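Whiteboard corner, safety walk-round
Triltano office, second floor
Checked by Necati Yurt, 23 November 2022

1. Ceiling lights working: OK
Nice and bright, no flicker while I was in there.

2. Whiteboard steady, nothing sharp on it: OK
Mostly fine! I do wish we'd use fresh paper though, the sheet under the magnets has had a hard life.

3. Marker pens stored properly: OK
Caps on, please (I found 3 dried out in the drawer, so into the bin they went).

4. Cables off the walkway: NEEDS ATTENTION
I've asked for cable covers from Ranonico, should be here in December.
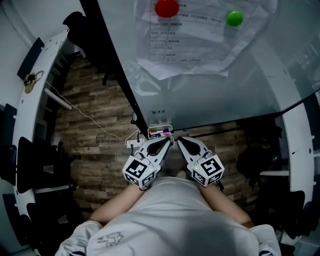
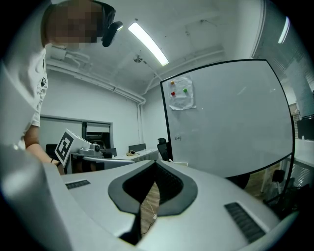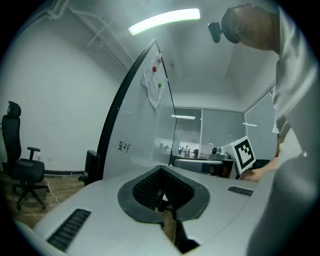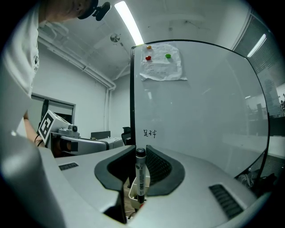 Photos: Triltano office

5. Office chair: OK
I sat in it, spun it, leaned right back – no wobble, and the castors roll nicely. Push it against the wall when you're done, it does like to wander.

6. Small tubs and boxes labelled: PARTLY
Some have a handwritten label, which is lovely, but I can't always read the writing (mine included). Block capitals next time?

7. Floor clear and clean: OK
Swept this morning, thank you Erdem team!

Score: 95 out of 100, up 8 on last time. I'll pop back for the cables.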